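Kurnico releases Pledis 2, planning software for folding and handling soft goods

28/05/2018 – Kurnico is very pleased to announce the release of Pledis 2, the new version of its planning software for robots that handle clothes, bedding and other things that refuse to keep their shape. It has been a long road to get here, and everyone on the team is glad to be sharing it at last.

Pledis takes in camera views, works out where the edges and layers of a piece of cloth are likely to be, and suggests where a gripper should take hold and which way it should move. The new version replans while a fold is under way, so a sleeve that slides off course can be dealt with without going back to the beginning. It comes with 49 ready-made fold plans and a new editor for people who would like to write their own (and we hope many of you will!).

"We started in January with shirts on a plain table, and very soon we were asking for real bedrooms, with patterned covers and cushions and all the rest of it," said Henk Nijs, who leads the planning group at Kurnico. "Homes are where this software has to earn its keep, and I think the team has done a lovely job of getting it ready for them."

The planner was tuned on over 760 recorded folds, and the viewer that comes with it lets users step through a recording and compare the planned grip points with the ones a person chose. Haletti, which has been trying early builds in its linen service, helped to shape the viewer's layout.
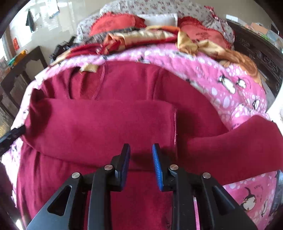 Does Pledis 2 need a particular make of gripper?

Any two-finger gripper will do, as long as its opening width and finger length are entered in the setup file.

Pledis 2 can be downloaded by current customers starting today, and new users may ask for a trial copy through the Kurnico website. Questions from the press are welcome and should go to Kedir Gebru at the Kurnico press desk.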